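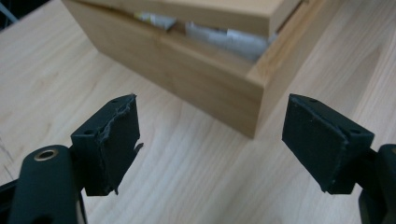

Kursblatt 5: Die Holzkiste und die Tischfläche

In diesem Teil sprechen wir über Kisten aus hellem Holz und über den Tisch, auf dem sie stehen. Bitte lesen Sie das Blatt vor der Übung.

Ein Tisch aus hellem Holz zeigt schnell jede Spur. Man hebt die Kiste immer an und schiebt sie nicht. Vor dem Abstellen fährt man mit der Hand über den Boden der Kiste und sucht nach Splittern.

Gereinigt wird mit einem gut ausgedrückten Tuch, immer in Richtung der Faser. Danach lässt man das Holz offen trocknen. Öl kommt erst in Blatt 8.

Für die Übung: Skizzieren Sie Ihre Kiste von oben und notieren Sie Länge, Breite und Höhe in Millimetern. Das Muster aus der Werkstatt Trollau wiegt leer 1.183 Gramm.

Gion Rüegg

Kommentare

Trumley: Gilt die Regel mit der Faser auch für den Rand?
Gion Rüegg: Ja, auch dort.
Kimaro: Meine Kiste hat 1.193 Gramm, ist das ein Problem?
Gion Rüegg: Nein, das ist in Ordnung.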